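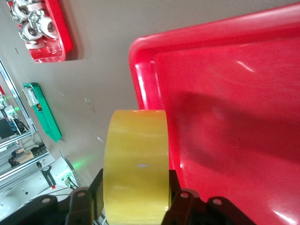

Tape roll and red tray, November.

**Ginger base, batch 4. Start 7:40 a.m.**

Goal: same heat as batch 3 with less starch haze. Batch 3 threw a gray layer overnight and Noelia Bermúdez marked it down for chalky finish.

Changes from last time:

- Ginger peeled and sliced across the grain, 2 mm. Batch 3 was grated.
- Slices go in at a bare simmer, lid on. No rolling boil at any point.
- Lemon peel held back until the heat is off.
- Honey (Nassar, the dark one) added below 60 °C. Sugar unchanged.

Simmered 32 minutes. Drew a spoonful at the halfway mark: aroma good, heat weak, almost none at the back of the throat. At the end the heat was close to batch 3 but slower to arrive. Color pale straw before honey, light brown after.

Strained through the Femell cloth, single layer, no squeezing. Squeezing is where most of the haze came from last time, I think, though the grating changed too, so the two can't be separated on this run. Should have kept one of them fixed.

Yield was lower than planned. Lid on the Braromley pot doesn't seat on the handle side and steam escapes there the whole time. Put a folded towel over it for the last part. Next batch goes in the Imeo pot.

Peel steeped off heat, then pulled. Slight bitterness at first, gone once the honey was in. Noelia thinks the peel could stay longer. I don't, but we can split a batch and check.

Dilution for drinking, hot water to base:

| Ratio | Notes |
|---|---|
| 3:1 | Too sweet, heat fine |
| 4:1 | Balanced, lemon clear |
| 5:1 | Thin, honey disappears |

Served the 4:1 at 67 °C. Hotter than that and the lemon drops out. With milk it did not curdle but tasted flat, so no milk version from this base.

Cardamom side test: two pods, cracked, in a 30 mL sample of hot base. Took over completely. Try one pod in a full cup before dropping it.

1:15 p.m. Fridge sample shows a thin layer at the bottom, much less than batch 3 at the same age. Clears on a shake.

To do:

- Batch 5: sliced again, but squeeze the cloth. Everything else as above.
- Weigh the spent ginger. Forgot again.
- Ask Noelia whether the old ginger from the back shelf went into batch 2. The label is missing and her notes only say "root, firm."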